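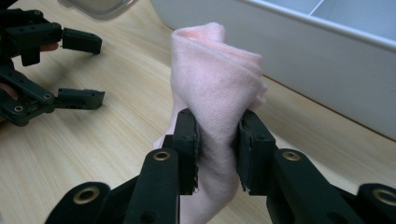 What does a robot have to learn before it can put away a sock? It has to learn where the cloth is, which part of it to take hold of, and what the cloth will do once it has been taken hold of. The third item is the hard one, and most of the floor space at the Kemeys open day was given over to it.

Automation > Features > Site Visits

Last updated: 2021-11-28
Reading time: 5 minutes

Kemeys occupies the ground floor of a former print works in Ullcombe. The lab opens its doors twice a year, and the winter session is the technical one. Visitors are given a badge, a map with three stations marked on it, and a warning that the stations run on their own schedules. Most of those who came worked in packaging, laundry services or garment handling.

The first station dealt with rigid parts and can be covered quickly. A six-axis arm moved machined blanks between two fixtures and recovered from a deliberate misplacement. The cycle was clean. Several visitors timed it and moved on.

The second station was the one people stayed at. Its subject was soft goods, and the method on show was demonstration by hand-held gripper. A person works through a task with a gripper in each hand, the motion is recorded, and the recordings are used to train a policy that later runs on a pair of arms. The lab calls its recording and training software Sestititz, a name that staff pronounce in at least two ways.

Dilani Siriwardena, who leads the soft goods work, gave the talk at this station. She spent most of it on grasp selection. A rigid part has a fixed number of sensible grasps, and they can be computed from a drawing. A small garment has no such list. The same item dropped twice on the same table presents different edges, and the useful grasp depends on which of those edges is on top.

"If you take it in the middle you have a bundle, and a bundle tells you very little," she said. "If you take it near a hem you know something about where the rest of it must be."

She then turned to what happens when one gripper holds the cloth and the other has let go. The free jaws have to open wide enough to clear the folds, approach from the side, and close on a second point without dragging the first. Operators do this by feel and rarely describe it well afterward. The recordings keep the approach angle and the opening width at every instant, and she regards those two values as the most useful part of the data.

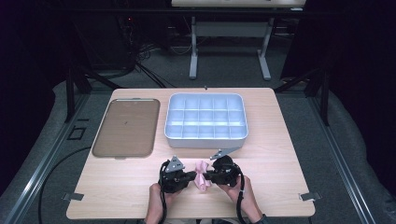
Task design takes up more of the group's week than training does, Siriwardena said. The aim is a setup that can be put back to its starting state quickly and that rewards precision without making every attempt fail. The bench in use for soft goods is plain: a wood-grain board clamped at its near corners, a shallow brown tray, and a white organizer divided into small square cells. Cell size matters a great deal. A wide bin accepts cloth in any condition, while a narrow cell accepts it only if the bundle is compact and the jaws can withdraw without pulling it back out. That last step, the withdrawal, is where policies trained on too little data tend to go wrong.

The group records in blocks of 50 demonstrations, with a break after each block. Siriwardena said that operator fatigue shows up in the data before the operator reports it, mostly as shorter pauses before closing the jaws. Blocks with that pattern are set aside and reviewed by a second person.

Questions from the floor were mostly practical. A visitor from Cotonell, a textile rental firm, asked about throughput. The answer was that a trained policy currently needs 12 seconds to place a small item, and that a practiced person is several times faster. Another visitor asked about jaw surfaces. The lab has tried smooth and rough pads and prefers rough ones for knits, although they wear and have to be replaced - a cost that does not appear in published cycle times.

There was also a question about damp fabric, which is what a laundry line mostly handles. Siriwardena said the group has not yet collected enough of it to comment. Damp cloth clings to itself and to the pads, and a policy trained on dry items releases too early. A trial on damp goods is planned for January.

The third station, a conveyor with a vision system for sorting folded stock, was down for most of the afternoon with a lighting fault. Staff had it running again shortly before closing, and it sorted one tote of towels by size with two errors, both on items folded inside out.

Registration for the next technical session opens in the spring. Visitors who want time at the soft goods bench should say so on the form, as places there are limited to groups of three.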